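Sondgate Planner

Motion planning and grasp selection for a single arm with a multi-finger hand working over a bench. The package takes object poses from the perception node, picks a grasp, plans a path and hands it to the controller. It was written by Relu Ene and is now looked after by Shona Ormsby.

Install

Build the workspace, then run setup_cell once to write the table height and base offset into cell.conf. The planner won't start without that file.

Inputs

Each object needs a pose, a mesh and a class name. Thin items such as hex keys and pliers are treated as their own class, with a lower approach and a slower close. Bins and totes are loaded as open containers, so the walls count as obstacles and the inside doesn't. A hex key standing in its holder is planned as a straight pull along the hole axis - no rotation until it is clear of the block.
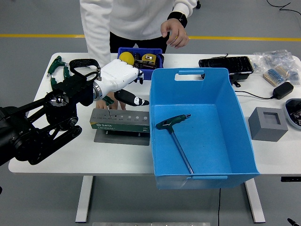
What happens if the planner can't find a path in time?
It stops after 200 ms, holds the arm at its last safe pose and returns the code NO_PATH. The caller decides whether to try again with another grasp.

Settings

max_grasps is 15 by default. Raising it helps on crowded tables but slows the first plan. hand_clearance is in millimetres and applies to the whole hand, thumb included.

Tests

There are 163 tests, of which 103 run without hardware. Run those before opening a merge request.

Known problems

Clear plastic bags give poor depth, and the mesh fit is often wrong. Loose cables are not modelled at all. Yvette Arsenault has a branch for the first of these, last updated 26th April.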